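Carnix gripper kit review — progress report
Saturday, January 27, 2018

Hi everyone at Wonusholm, and thanks again for paying for this one! I've had the Carnix kit for a good stretch now, and most of my time has gone into the simulator that ships with it, so that's mostly what you get this time.

Setup was easier than I feared. The installer wanted one extra driver (not mentioned in the manual, grr), and after that I was up and running the same afternoon. The block-picking task is the one I keep going back to. I've logged 1000 simulated grasps so far, and the camera view close to the fingers is my favorite part of the whole package — you really get a feel for how little room there is.

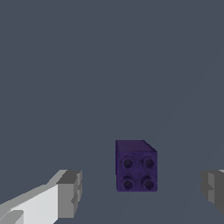
Simulator view: purple block between the two fingers, no contact yet.

The graphics are pretty plain and edges come out jagged, but I can live with that. What bugs me more is the export tool, which choked on 4 of my longer logs. I've written to Bjarnason, the reseller, and they say a patch is on the way.

Next up is the same task on the real arm, then a side-by-side with the Drindano kit. Spending is at $1401, all on the license and the spare pads. I still expect to have the full review to you in June.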